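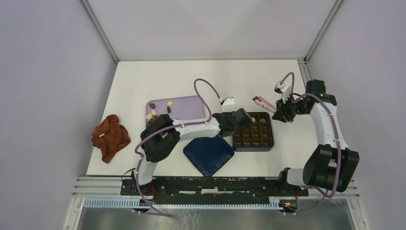 Photo: Burkari Picture Library. Used with permission.

Unit 2
Chapter 2
Chocolate: From Pod to Box

Key words for this chapter: cacao, pulp, nib, ferment, conche, cocoa butter, temper, bloom

Take a piece of chocolate and hold it on your tongue without chewing. For a moment it's a hard little block. Then it starts to soften at the edges, and soon it is a smooth, thick liquid that coats your whole mouth. Very few foods do this! Bread gets soggy, cheese gets soft, hard candy slowly wears away, but chocolate melts, and it does so just below the temperature of your body. That one fact explains a great deal of what you will read in the pages ahead, from why a bar snaps when you break it to why a bag of chips can sit in a hot car and a chocolate bar can't.

In Chapter 1 we looked at sugar, a food that is nearly a single substance. Chocolate is much messier, and a lot more fun to study. A plain dark bar is a crowd of tiny solid bits (ground cocoa and sugar) held in a fat called cocoa butter. Milk chocolate adds milk solids and milk fat to the mix. White chocolate leaves out the brown cocoa solids and keeps the cocoa butter, so it melts much like the others even though it tastes so different.

Where it begins

Cacao trees grow in a warm, wet band near the equator. The pods sprout straight from the trunk and the larger branches, which looks very odd the first time you see it – a bit like footballs glued to a tree. Inside each pod are rows of seeds wrapped in sweet white pulp. The seeds are what we call cocoa beans, and if you bit into one fresh you would never guess what it could become. It's bitter and dry, with hardly any chocolate flavor.

The flavor has to be built. First the beans and pulp are heaped up or put in boxes and left for several days. Yeasts and bacteria feed on the pulp, the pile heats up, and the inside of each bean begins to change. After that come drying, shipping, and roasting, and it's the roasting that fills a building with that wonderful smell. If you worked through the section on browning in Unit 1, you already know some of the chemistry at work. The shells are then cracked off to leave the nibs, and the nibs are ground until their own fat turns them into a paste.

The trouble with cocoa butter

Cocoa butter can set in several different crystal forms. Some are soft and dull. One gives the shine and the clean snap that people expect, and getting that one means warming, cooling, and stirring the chocolate with care. This is called tempering, and you will try it yourself in Lab 2B (read the safety notes before you touch the hot plate). Poorly tempered chocolate is safe to eat, but it may turn streaky and gray on top. Those pale streaks are called fat bloom, and by the end of the chapter you'll be able to tell them from sugar bloom, which has a different cause.

How people eat it

Chocolate is also a matter of habit. In the Kunis Food Diary Project, 2,487 adults wrote down every snack they ate for a month. We will come back to their diaries in Section 2.4, where you will compare the serving size printed on a package with the amount people really ate in one sitting. Have a guess now and write it in your notebook. It's more satisfying to check a guess you made in ink.

Before you read on

Find the ingredient list on any chocolate you have at home and copy it down in order. Ingredients are listed by weight, with the largest first. Is sugar ahead of cocoa? Is there any fat besides cocoa butter? Is lecithin on the list, and what do you think it's there for? Keep your copy handy, as you'll need it for the Namosska worksheet at the end of Section 2.1.

2.1 Inside the Pod

A ripe cacao pod doesn't drop from the tree by itself. It has to be cut off by hand, and the cut must be clean – new flowers will grow from the same spot on the bark.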